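Workshop tips: collecting good grasping examples from two bins and a handful of blocks

Everything on this page comes from our own bench at Herkham, where we've been gathering picking examples for a learning system we call Fonora. It's brilliant fun once the bench is set up properly, and most of the setting up is plain workshop sense.
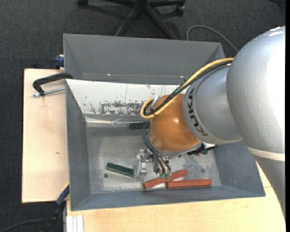
Clamp the bins first

A metal bin on a smooth wooden top will creep every time the fingers nudge a wall. You won't notice it creeping, but your examples will! Clamp each bin at the corners and go round the clamps again before every session. We draw a pencil line on the wood along the front edge of the bin, so one glance tells us if it has moved.

Start with plain blocks

Rectangular blocks are a lovely first object. They have an obvious long side and short side, they don't roll, and you can see straight away whether a grasp was square or skewed. Two colours are plenty to begin with. Green and brick red both show up well against scuffed grey metal — ours do, anyway, even late in the afternoon when the light goes flat.

Mix up the layout

Tidy rows make poor examples. Drop the blocks in from a hand's height and leave them where they land, including the awkward ones near a wall or tucked up against each other. Those awkward ones are gold. Our first batch had 251 attempts and hardly any near the walls, and the system was hopeless at edges until we went back and filled the gap.

Two bins save a lot of walking

Pick from one, place in the other, and when the first is empty swap the direction. You get a fresh jumble each time without having to reset by hand. Let the arm release a little above the floor of the bin so the blocks tumble a bit.

Mind the hoses

Tie cables and air hoses together near the joint, but leave a generous loop so the wrist can turn all the way both ways. Run the arm slowly through its furthest positions, standing well clear, and watch for anything that pulls tight or drags across the bin.

Keep the failures

Please don't delete them! A missed grasp is every bit as useful as a good one, as long as it's labelled. Our sheet has a column for the result and another for a short note such as "slipped" or "hit wall". Palacios is the name of our sheet layout, if you see it mentioned on other pages here.

Stop and look every so often

We pause after every 12 picks, check the fingers for grit and play back the last couple of recordings. On one Sunday session we found the camera had been knocked at pick 11 and lost only that one batch.

Wipe the finger pads with a dry cloth when you finish, and write down which blocks you used.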